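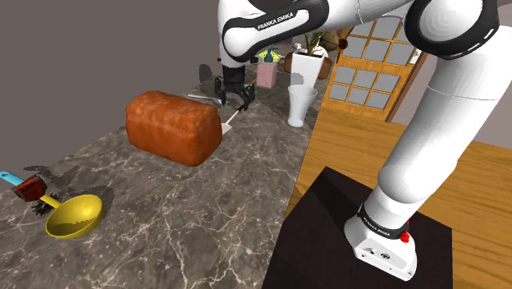 Corno: 가려진 조리도구 파지를 위한 시뮬레이션 데이터 및 기준 모델

개요

Corno는 주방 조리대 위에 물체가 섞여 놓인 상황에서 지정된 도구 하나를 집는 작업을 다룬다. 저장소에는 시뮬레이션 에피소드, 파지 후보 생성기, 기준 정책 두 종, 평가 스크립트가 들어 있다. 실제 로봇 데이터는 포함하지 않는다.

연구 질문은 좁다. 손잡이가 얇고 조리대에 거의 붙어 있는 도구를 두 손가락 그리퍼로 집을 때, 접근 방향을 먼저 정하고 위치를 나중에 보정하는 방식이 둘을 한꺼번에 예측하는 방식보다 나은지를 본다. 이 문서에서는 앞의 방식을 Vendar, 뒤의 방식을 Rovon이라고 부른다. 둘 다 같은 시각 인코더를 쓰며 학습 데이터와 학습 스텝 수도 같다.

장면 구성

모든 에피소드는 렌더링된 주방에서 진행된다. 팔은 Franka Emika이고 조리대 옆의 어두운 받침대에 고정되어 있다. 조리대에는 목표 도구와 방해 물체가 함께 놓인다. 문서 첫머리의 장면에서는 회색 대리석 상판에 뒤집개, 노란 국자, 큰 식빵 덩어리가 있고, 뒤집개의 날 끝이 빵 모서리 바로 옆에 와 있다. 이런 배치를 저장소에서는 "인접" 배치로 분류한다. 목표 도구의 일부가 다른 물체에서 가까워 손가락이 들어갈 공간이 한쪽으로 제한되는 경우다.

배치 분류는 다음과 같다.

- 단독: 목표 도구의 경계에서 정해진 거리 안에 다른 물체가 없다.
- 인접: 그 거리 안에 다른 물체가 있으나 접촉은 없다.
- 접촉: 목표 도구가 다른 물체와 닿아 있다.
- 가림: 카메라에서 볼 때 손잡이의 일부가 다른 물체에 가려진다.

한 에피소드가 두 분류에 동시에 해당하면 목록에서 더 아래에 있는 쪽으로 기록한다. 거리 기준값은 설정 파일의 placement 항목에서 바꿀 수 있다. 값을 바꾸면 분류 라벨을 다시 생성해야 한다.

데이터 규모와 분할

전체 에피소드는 3,471개다. 목표 도구는 11종이며, 이 가운데 2종은 학습에서 완전히 제외하고 평가에만 쓴다. 분할은 에피소드 단위가 아니라 장면 시드 단위로 했다. 같은 시드에서 나온 에피소드가 학습과 평가에 나뉘어 들어가지 않는다.

초기 버전에서는 에피소드 단위로 나누었는데, 배경 배치가 거의 같은 장면이 양쪽에 섞여 평가 점수가 높게 나왔다. 이전 분할 파일은 splits/legacy에 남겨 두었지만 결과 비교에는 쓰지 않기 바란다.

에피소드 구성

각 에피소드 폴더에는 다음 파일이 있다.

- rgb: 고정 시점 컬러 영상
- depth: 같은 시점의 깊이 영상. 단위는 미터이고 잡음은 추가하지 않았다.
- state: 관절 각도, 관절 속도, 그리퍼 벌림 폭
- action: 말단 자세 변화량과 그리퍼 명령
- scene: 물체 자세, 재질, 조명 설정, 장면 시드
- label: 목표 도구, 배치 분류, 성공 여부, 실패 유형

자세는 로봇 베이스 좌표계를 기준으로 저장한다. 회전은 쿼터니언이며 실수부가 마지막에 온다. 시뮬레이터 내부 표현과 순서가 다르므로 직접 읽을 때 주의해야 한다. 제공되는 로더는 이 변환을 처리한다.

실패한 에피소드도 삭제하지 않았다. 기본 로더는 성공 에피소드만 읽고, include_failed 옵션을 켜면 전부 읽는다.

시연 생성 방법

시연은 사람이 조종한 것이 아니라 계획기로 만들었다. 순서는 다음과 같다.

1. 장면 시드로 물체를 놓고 물리 시뮬레이션이 안정될 때까지 기다린다.
2. 목표 도구의 메시에서 손잡이 구간을 찾아 파지 후보를 뽑는다.
3. 손가락이 상판이나 주변 물체와 충돌하는 후보를 버린다.
4. 남은 후보 중 하나를 무작위로 골라 궤적을 계획한다.
5. 접근, 하강, 파지, 들어올리기를 실행하고 기록한다.

계획에 실패하면 후보를 바꾸어 최대 6번까지 다시 시도한다. 그래도 궤적이 나오지 않는 장면은 데이터에 넣지 않았다. 따라서 데이터에는 계획기가 풀 수 있는 장면만 있고, 접촉과 가림 배치의 어려운 사례는 실제 분포보다 적을 것이다.

도메인 무작위화

상판 재질, 바닥과 벽의 색, 광원 위치, 방해 물체의 종류를 시드마다 바꾼다. 카메라 위치는 기준 위치에서 작은 범위로 흔든다. 로봇의 외형과 베이스 위치는 고정이다. 베이스 위치까지 바꾸는 설정도 시험했으나 두 방식 모두 학습이 불안정해져 공개본에서는 뺐다.

기준 모델

Rovon은 영상과 상태를 받아 다음 동작을 바로 출력한다. 중간에 파지 자세를 따로 표현하지 않는다.

Vendar는 두 단계로 나뉜다. 첫 단계는 접근 방향을 이산 구간 중에서 고른다. 둘째 단계는 선택된 방향을 조건으로 받아 그리퍼 위치를 연속값으로 보정한다. 방향은 하강을 시작하기 전까지만 갱신되고, 하강 중에는 고정된다. 하강 중에도 방향을 갱신하게 하면 얇은 손잡이 위에서 손목이 흔들리는 현상이 자주 나타났다.

파지 후보 생성기 Štěpánek은 두 모델과 분리된 모듈이다. 학습 때는 Vendar의 방향 라벨을 만드는 데 쓰고, 평가 때는 쓰지 않는다. 메시 정보에 접근하는 모듈이므로 평가 코드에서 불러오면 오류가 나도록 막아 두었다.

평가 방법

성공은 목표 도구가 상판에서 떨어져 정해진 높이에 도달하고, 그 상태를 일정 시간 유지한 경우로 정의한다. 방해 물체를 조리대 밖으로 떨어뜨리면 도구를 들었더라도 실패로 처리한다. 실패 유형은 네 가지로 기록한다.

- slip: 들어올리는 도중 도구를 놓침
- miss: 손가락 사이에 도구가 들어오지 않음
- collide: 상판이나 방해 물체와 허용 힘을 넘겨 충돌
- timeout: 제한 스텝 안에 파지를 시도하지 않음

결과 요약

단독 배치에서는 두 방식의 차이가 평가 시드 간 편차 안에 있다. 인접 배치와 접촉 배치에서는 Vendar의 성공률이 높고, 차이는 주로 collide 감소에서 나온다. 가림 배치에서는 우열이 뚜렷하지 않다. 손잡이가 보이지 않으면 첫 단계가 잘못된 방향을 고르고, 둘째 단계는 이를 되돌리지 못한다.

학습에서 제외한 도구에서는 두 방식 모두 성능이 떨어진다. Vendar의 miss 비율이 더 크게 늘었는데, 손잡이 굵기 차이 때문인지 길이 차이 때문인지는 분리해서 확인하지 못했다.

배치 분류별 수치는 results/table.csv에 있고, 평가 스크립트를 실행하면 같은 형식의 파일이 만들어진다.

실행 순서

1. 저장소를 받고 requirements.txt의 패키지를 설치한다.
2. scripts/fetch.sh로 에피소드를 내려받는다.
3. scripts/verify.py로 체크섬을 확인한다.
4. configs/vendar.yaml 또는 configs/rovon.yaml을 지정해 train.py를 실행한다.
5. evaluate.py에 체크포인트 경로와 분할 이름을 넘긴다.

렌더링 없이 상태만으로 학습하려면 설정에서 use_rgb와 use_depth를 모두 끈다. 이 경우 물체 자세가 입력에 들어가므로 영상 기반 결과와 같은 표에 놓고 비교하면 안 된다.

알려진 문제

- 일부 장면에서 투명한 재질의 깊이값이 뒤쪽 표면의 값으로 기록된다. 해당 시드는 known_issues.txt에 있다.
- 솔 종류의 모는 강체로 처리되어 눌리거나 휘지 않는다.
- 식빵 등 부드러운 물체도 강체다. 실제보다 잘 밀리고 변형되지 않는다.
- 그리퍼 손가락과 상판의 마찰값은 한 가지로 고정되어 있다.
- GPU 종류에 따라 물리 결과가 조금씩 달라 같은 시드에서도 성공 여부가 바뀔 수 있다.

사용 범위

파지 정책의 비교와 사전 학습을 위한 데이터다. 실제 로봇에서의 안전성을 검증하는 용도로는 맞지 않는다. 실기 이전 실험은 하지 않았고, 여기의 성공률로 실제 주방에서의 성공률을 추정할 수 없다.

변경 기록

10월 배포본에서 장면 시드 단위 분할을 기본값으로 바꾸고 실패 유형 라벨을 추가했다. 이전 배포본의 체크포인트는 동작 정규화 값이 달라 그대로 불러올 수 없다. tools/convert_ckpt.py로 변환한 뒤 사용한다.

문제 보고는 저장소의 이슈 게시판으로 받는다. 장면 시드, 설정 파일, 실행 로그를 함께 첨부해야 한다.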